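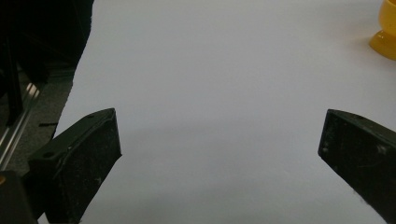
Residents > Skornton Allotment Association > Meetings > Minutes

Sunday, September 25, 2022
By Sumeya Fikre, Secretary

12 shares | 3 comments

MINUTES OF THE REGULAR MEETING

Present: Elvia Cuevas (chair), Ngaio Te Moana, Macario Medrano, Sumeya Fikre. Apologies: Maricruz Valdovinos.

1. Previous minutes. Approved with one correction: the east gate lock was replaced by the Association, not by the parish.

2. Water supply. Mr. Medrano reported that the line to the lower plots loses pressure in the early evening. Batent has quoted $2,000 to replace the section between the standpipe and the shed. A second quote will be sought from Ezzat before any work is approved.

3. Accounts. The balance of the repair fund is $920. The chair noted that the water line cannot be paid for from this fund alone — a transfer from reserves would need a vote of all plot holders.

4. Vacant plots. Nine plots are vacant, most of them along the Nimutthorpe Road fence. Ms. Te Moana will write to those on the waiting list. Half plots may be offered where the applicant prefers one.

5. Compost. Members are again leaving plastic pots in the green bays. A new sign was agreed. Ms. Te Moana asked that it be placed at eye level.

6. Bonfires. The present rule stands until the December meeting. Mr. Medrano asked that his objection be recorded.

7. Other business. The shed key held by Ms. Valdovinos is to be copied — cost to be met from petty cash.

The meeting closed at 4:35 p.m.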